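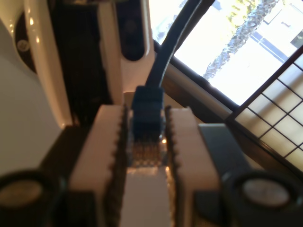

先月の号で「次は厩舎の朝ごはんの話を書きます」と予告しておいたのですが、すみません、差し替えます。10月のルンダルスカ競馬場で見たレースの話が頭から離れなくて、朝ごはんどころではなくなってしまいました(厩舎の朝ごはんはおいしかったです。いつか必ず書きます。卵の話です)。

メインの一つ前の競走でした。メインでもなんでもない、ふつうの条件戦です。一着でゴールした馬が、審議の結果、四着に降着になりました。

降着そのものは競馬を見ていればときどき出くわしますよね。わたしも何度も見ています。ただ、いままではテレビの前か、大きな競馬場のスタンドの上のほうで、着順掲示板の「審議」のランプをぼんやり眺めながら焼きそばを食べていただけでした。今回はゴール板のすぐそばの柵にへばりついていて、しかも検量室の入口が目と鼻の先。当事者たちの顔がぜんぶ見えてしまう距離で待つ審議というのは、まったく別の時間でした。

まずレースのことから書きますね。

逃げたのはラーネス(Rarness)という栗毛の牝馬で、鞍上はヴィオリツァ・クラスニチ(Viorica Krasniqi)騎手。この日までに259回騎乗しているそうで、場内で配られていた薄い出走表にちゃんとその数字が載っていました。勝ち鞍の数より騎乗数のほうが大きな字で印刷されているの、なんだか好きです。クラスニチ騎手は逃げるのが上手で、先頭に立つとすうっとペースを落として、後ろの馬たちが「あれ、行っていいのかな」と迷っているあいだに距離をかせいでしまうタイプです。この日もそうでした。向正面ではもう、完全に彼女のペース。

追いかけていたのがビラリ(Birari)。黒っぽい鹿毛の大きな牡馬で、トミッチ厩舎の馬です。パドックではちょっとうるさくて、引いている人を二度ほど振り回していました。わたしはこの馬の馬券を買っていました。理由は尻尾がきれいだったから。予想もなにもあったものではありません。

最後の直線に入って、ビラリが外からぐんぐん来ました。ラーネスもまだ脚は残っている。内に三番手の馬がいて、その後ろにもう一頭。残り百メートルを切ったあたりで、先頭のラーネスがふっと外へよれたんです。ほんの半頭分くらいだったと思います。ビラリの騎手が手綱を引いて、頭が上がって、リズムが崩れて、そこへ内から二頭がするするっと抜けていった。

ゴールの順番は、ラーネス、内の二頭、それからビラリ。ラーネスは二着に一馬身以上の差をつけていました。スタンドはわあっと沸いて、クラスニチ騎手は馬の首をぽんぽんと叩いて、そこで審議のランプが点きました。

ここからが長かった!

時計を見たのが三時二十分で、次に見たのが三時半で、まだ点いていました。十分なんて、駅で電車を待っていればあっという間です。でもあの十分は、誰かが砂を一粒ずつ運んでいるみたいでした。クラスニチ騎手は鞍を外して検量を済ませ、呼ばれて奥の部屋へ入っていきました。しばらくしてビラリの騎手も入っていきました。ラーネスの馬主さんらしいご夫婦が、表彰用の台のそばで立ったり座ったりしていて、奥さんのほうはずっと帽子のつばを指でなぞっていました。

わたしの隣で見ていたおじさんは「これは変わらないよ、一馬身以上離れてるんだから」と言いました。反対側にいた若い二人組は「いや変わるでしょ、あんなに頭上がってたじゃん」と言いました。どちらもすごく自信たっぷりで、わたしはどっちにも「そうですよねえ」と言いました。いちばんずるい人です。

さて、ちょっとだけルールの話をさせてください。興味のない方は、次の段落と、その次の段落を飛ばしてください。

降着の考え方には大きく分けて二通りあります。一つは、妨害の程度が重ければ、被害を受けた馬より下に着順を落とす、というもの。もう一つは、妨害がなかったとしたら被害馬のほうが先にゴールしていたかどうかで決める、というもの。日本の中央競馬は以前は前者に近いやり方で、いまは後者です。後者のほうだと、よれたほうの馬が明らかに強かった場合、着順はそのままで、騎手にだけ制裁が行くことになります。隣のおじさんの「一馬身以上離れてるんだから」は、たぶんこの考え方が頭にあってのことでした。

ルンダルスカはというと、いまだに前者なんです。出走表の裏にもちゃんと小さく書いてありました。ほかの競馬場が次々に変えていくなかで、ここの運営だけは「走るのを邪魔されなかったらどうだったかなんて、誰にも分からない」という立場をずっと守っているとのこと。これ、わたしはいままで古くさいなあと思っていました。ファンとしては、強い馬が勝ったことになってくれたほうが気持ちがいいし、馬券だって分かりやすい。

三時半を少し過ぎて、場内放送が入りました。一着入線のラーネスは最後の直線で外側に斜行し、ビラリの進路を狭くしたため四着に降着。ざっくり言えばそういう内容です。繰り上がって、内にいた二頭が一着と二着、ビラリは三着になりました。

わたしの馬券ですか? 外れです。単勝でしたから、四着が三着に上がっても一円にもなりません。尻尾はとてもきれいでした。

放送のあと、ブーイングが出るかなと身構えていたんです。この日の入場者は1369人で(閉場のときに放送で言ってくれます、律儀ですよね)、そのうちかなりの人がラーネスを買っていたはずなので。ぶつぶつ言う声はたしかにありました。「えー」という長いため息も。でもそれだけでした。おじさんは馬券を半分に折って胸のポケットに入れ、「まあ、邪魔したもんな」と言って売店のほうへ歩いていきました。切り替えが早すぎて、こっちが置いていかれました。

検量室から出てきたクラスニチ騎手は、まっすぐビラリの騎手のところへ行って、なにか短く話していました。内容は聞こえません。ビラリの騎手が肩をすくめて、それで終わり。彼女は次のメインにも乗る予定だったので、そのまま走って着替えに行きました。メインでは中団のまま七着でした。

わたし、この人に少しだけ話を聞けたんです。全レースが終わったあと、駐車場の手前で。向こうは髪が濡れたままで、大きなバッグを二つ抱えていて、どう見ても早く帰りたい人でした。それでも足を止めてくれて、降着のことを訊いたら「左の鞭で打ったら右へ逃げた。持ち替えるのが遅かった」と。それだけ。わたしが「でも、あのままでも勝っていましたよね」と余計なことを言ったら、ちょっと考えて、「勝っていたと思う。でも、向こうの騎手は怖かったと思う」と言いました。

この返事が、帰りのバスのなかでずっと残っていました。

わたしたちって、降着の話をするとき、ほとんど着順とお金の話しかしないんですよね。わたしもそうです。どっちが強かったか、差は何馬身だったか、払い戻しはどうなるか。時速六十キロで走る馬の上で、目の前の道が急になくなる人の話は、制裁の欄に日数がちょこっと載るだけで、読み飛ばしてしまう。あの瞬間、ビラリの頭ががくんと上がったとき、わたしが叫んだのは「あぶない」じゃなくて「ああっ、馬券!」でした。近くにいた子どもに見られました。恥ずかしい……。

だからルンダルスカのやり方が正しい、とまでは言えません。まだ迷っています。重い妨害なら着順を落とす、という決め方には、どこから「重い」なのかという線引きがいつもついて回ります。同じくらいよれても、ある日は降着で、別の日はおとがめなし。今年の春にも似たようなケースがあって、そのときは着順が変わらなかったと、常連さんたちが売店の前でまだ議論していました。そういう不公平感をなくすために、よその競馬場は基準を変えていったわけです。その理屈もよく分かります。

ただ、ひとつだけ注文をつけるなら、審議のあいだの説明はもう少しほしい。場内のモニターには直線の映像が一度流れただけで、正面からのパトロール映像は最後まで出ませんでした。結果の放送も一回きり。聞き逃した人が周りに訊いて回っていて、伝言ゲームのせいで、スタンドの端のほうでは一時「ビラリが失格」ということになっていました。かわいそうなビラリ、なにも悪いことをしていないのに!

映像を流して、どこを問題にしたのかを裁決の人が一分しゃべる。それで納得する人はずいぶん増えるはずです。納得しない人は、どうせなにをしても納得しません(わたしの父がそうです)。

ちなみにトミッチ厩舎の人たちは、三着の結果を聞いてもあっさりしたもので、ビラリの脚を冷やす支度をさっさと始めていました。手綱を引かれたときにどこか捻っていないか、そっちのほうが心配だったみたいです。翌日、競馬場の掲示に「異常なし」と出ていたそうなので、ひと安心。次に走るときもまた買います。今度は複勝にします。

ラーネスのほうは少しお休みだそうです。あの馬の逃げはほんとうに見ていて楽しいので、戻ってきたらまた柵にへばりつきに行きます。クラスニチ騎手には騎乗停止が三日ついていました。

次号こそ厩舎の朝ごはんです。卵です。約束します。たぶん。

──────────
このニュースレターは月に一度お届けしています。登録がまだの方は、メールアドレスを入力して「購読する」を押してください。配信の停止はメール末尾のリンクからいつでもできます。

コメント(4)

ハナ差のみかん
同じレースを反対側のスタンドで見ていました。本当に「ビラリ失格」って聞こえてきて、友だちが馬券を捨てかけたんですよ。複勝だったので必死で止めました。三着、ありがたくいただきました。

うまや橋
降着の基準は今のほうがいいと思っている派です。昔は一番人気が降着になるたびに荒れて大変でした。でも騎手の「怖かったと思う」は重いですね。騎乗停止の日数をもっと長くして、着順はいじらない、ではだめなんでしょうか。

keiko_t
卵の話を待っていた者です。待ちます。

芝の短いところ
細かいことですみません、左鞭で右へよれたなら、ルンダルスカは左回りなので外ということで合っていますね。図を描いて確かめてしまいました。パトロール映像の件は大賛成です。あと、お父さまのお話も読みたいです。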